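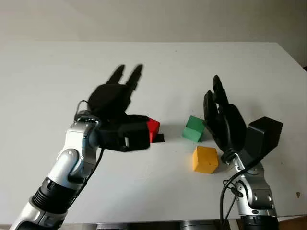

Vusosstead Toledo two-arm bench kit: is the hire worth it?

Bench Gear > Arms & Hands > Hire and Lease

February | By the workshop desk

We use cookies to remember your region and show prices in your currency. Accept / Manage settings

The Toledo is a pair of arms, a pair of black multi-fingered hands and a licence for the control software, all through Utico at $958 a week. The brochure calls it "ready for real work from day one". We had it set to coloured cubes on a white table. That's the exercise Vusosstead ships with the kit, and it's a kind one. Cubes have flat sides, they don't roll, and a red one on a white top is about as easy to find as anything gets. If your work is cable ends or bagged parts, treat anything the sales rep shows you with cubes as a warm-up.

Setup is listed as 15 minutes. We'd call that the time it takes if the arms are already bolted down and someone has found the right hex keys. Allow an afternoon.

What we didn't mind

The arms themselves feel solid, and the silver and white housings wipe clean. Reach is fair for a bench this size. The hands can come in from both sides of the table, so one can be at the red cube while the other is over by the green and yellow. Whether you need two of them for sorting blocks is a question the brochure skips.

What we did

Cables. They run down the side of both arms, and one makes a loop over the left wrist. For the money we'd expect them tucked away, or at least a sleeve in the box. Utico sells a sleeve separately. Of course it does.

The hands are bulky at the palm too. On a crowded bench that bulk has to go somewhere, and a tidy row of small parts won't survive it for long. Leave more room between items than the manual suggests.

Finger pads

The textured pads are made by Stutard and they wear. A replacement set is $382, which is a lot for something that rubs against your work all day. The warranty covers the linkage for a year and leaves the pads out altogether. You'll find that in section six, under "Consumables", well after the colour photos.

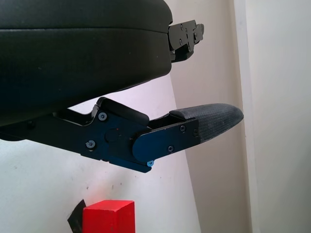
Textured pad at the fingertip, with a red block below.

The pattern is fine, cross-hatched or knurled. Vusosstead claims it grips "any everyday surface", with no list of surfaces and no load figures. We asked for both and got the brochure again.

Getting at the screws is simple enough, as most are out in the open. They aren't all the same type, though, so keep a Torx set handy.

Should you hire it?

For a teaching lab that wants two arms on a table by the end of term, maybe. For a small shop hoping to pay off the hire with labour saved, ask Utico for a trial on your own parts first, and get the pad price in writing. If they offer to bring the cubes, say no thanks.

Hire includes delivery to metro areas. Regional freight is quoted on request.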